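About Reralwood

Reralwood teaches robot arms to do housework, at a pace that makes housework look exciting. We work out of one large tiled room, plus a smaller room with the kettle in it, and we have been doing so long enough that the neighbors no longer ask what we sell.

What we sell, for the record, is skill. A company comes to us with a robot and a chore. We spend some weeks guiding the arms through the chore, over and over, and hand back the recordings along with notes on what went wrong. The notes are usually the longer part. Our first paying customer, Trukeck, wanted towels folded. They got their towels, and a report with 943 entries in it, which they tell us they have read.

Who we are

The company was started by Lụa Ung, who spent years fixing packing machines before deciding that cardboard was too easy. She wanted to work with things that sag. Cushions, sheets, coats, the sort of object that has a different shape every time you look at it. She still runs every demonstration herself and still starts each one by telling the guests to lower their expectations, which she considers a courtesy.

The rest of us came from all over: a furniture shop, two universities, a bakery. The baker turned out to have the best hands of anyone for guiding a gripper. We have stopped being surprised by this and started advertising in bakeries.

Open day

Once a year, in October, we let people in. It began as a favor to the Diệp school down the road, whose older students wanted to see a robot and had been promised one by a teacher who didn't have one. Now we send out 100 invitations and get 60 guests, which suits the room. Parents come, and customers, and people from Cultmont, who make furniture and like to watch what becomes of it.

The program is short. Lụa talks for ten minutes, somebody's phone goes off, and then we get to the pillows. Pillows were the students' choice. We had offered them a very handsome drawer. They voted, the drawer lost badly, and the job ever since has been a few pillows and one round brown seat: pick them up, put them where they belong, try to make it look like someone lives there.

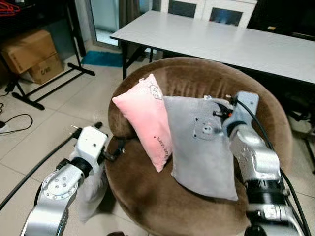
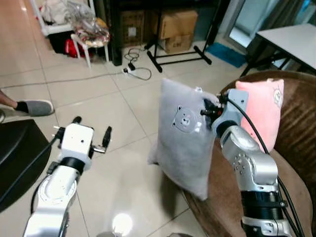
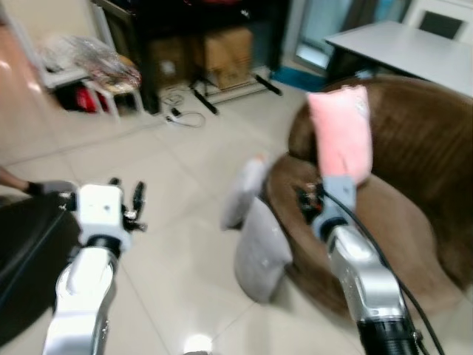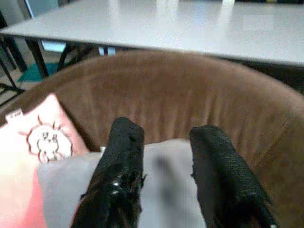 Guests tend to go through the same stages. For the first minute they are polite. By the third they are leaning forward and whispering advice to the gripper. After that it becomes a sport, with groans. One father told us he had never cared so much about a cushion, and he had recently paid for a new sofa.

We take questions afterward, and there are a few we hear every year. Will it do this at my house? Not yet, and please don't move out on our account. Why so slow? We like our furniture, and we like our guests' fingers even more. Does it know what a pillow is? Lụa's answer to that one runs to 20 minutes if she isn't stopped, so we have placed the coffee at the far end and open it when she gets to philosophy.

The students also get a turn at guiding the arms, two at a time, with one of us standing by. They are better at it than most of the adults — less worried about looking silly, for one thing. Last year a pair of them spent their whole turn arguing over whether a pillow should stand on its corner or its edge. We have since had the same argument in a staff meeting, with less grace, and it is still open.

How we work

We keep the failures. Every dropped pillow and every grab at thin air goes into the recordings with the good tries, marked for what it was. Customers sometimes ask us to leave those out. We explain why they want them, they go away and think about it, and most come back. Trukeck came back with pillowcases.

We take on a small number of projects at once and we say no to anything involving eggs. There is a history there.

Visiting

Outside of open day, small groups can visit by arrangement, in the morning. Schools come free. Companies are asked to bring lunch. Write to the office with the size of your group and whether anyone needs step-free access; the main entrance is level, but the side door has a step that has humbled several of us.

Invitations for the next open day go out at the end of summer. If you would like one, ask early, and tell us if you'd be interested in seeing the drawer. It works very well and it would mean a lot to the person who built it.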